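Household Skills 1, Handout 8: Clearing a Surface and Putting Things Back

Hello again, and thanks for sticking with me through the laundry unit (I know, the socks went on forever). We're on to tables and shelves now, which I love, and most of you will be able to do the homework in your own kitchen or bedroom.

Last time I asked you to look at one table at home and say what on it had a place to go. Lots of you wrote "none of it," and that's a perfectly good answer! A thing without a place ends up on the nearest flat surface, and in my apartment that's always the table. So before you pick anything up, find out where it's going. Open the cabinet first. Leave the door open while you work, too, so you aren't fighting it with a cup in one hand.
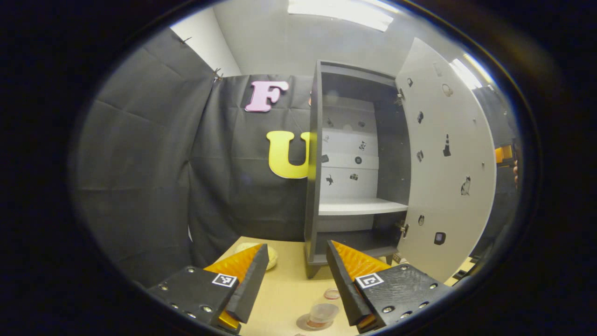 Fig. 1. Small items on the table, cabinet door open behind.

Look at how little is out in Fig. 1 and how much deciding it still asks for. There's a clear plastic cup with something reddish in the bottom, and a flat round reddish lid lying near it. My rule is to deal with the cup first and the lid right after, in the same trip, or you'll be hunting for that lid in February. The round, pale thing on the far left I'd pick up and look at before deciding anything.

Notice the shelf across the middle of the cabinet as well. I like cups above and heavier things below, but if your household does it the other way around, please keep it that way. Arguing about shelves is a different course.

Words to know for this part: surface, home spot, one-trip pair (a cup and its lid, a jar and its lid, you get it).

Now for books, which I could talk about all day. Three of them make a nice small stack, and you'd think nothing could go wrong, but look at the edges. Mint green on top, a brown one under it, dark gray at the bottom, and each is shifted a little from the one below. The gray one is slightly larger, so it's in the right spot already. To square them up, put a palm on either side and press in gently, then turn the stack and do the other two sides. Carry it with one hand flat underneath.
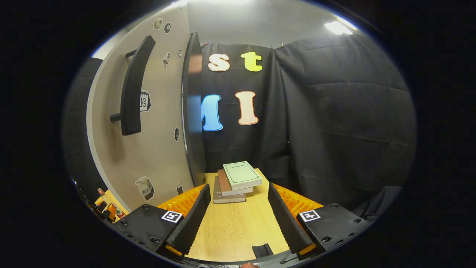

Homework

Clear one table at home and write me 100 words on what you moved and where it went. If you get carried away, stop at 300. Bring the list of things that still have no home spot, even if it's embarrassing (mine is long).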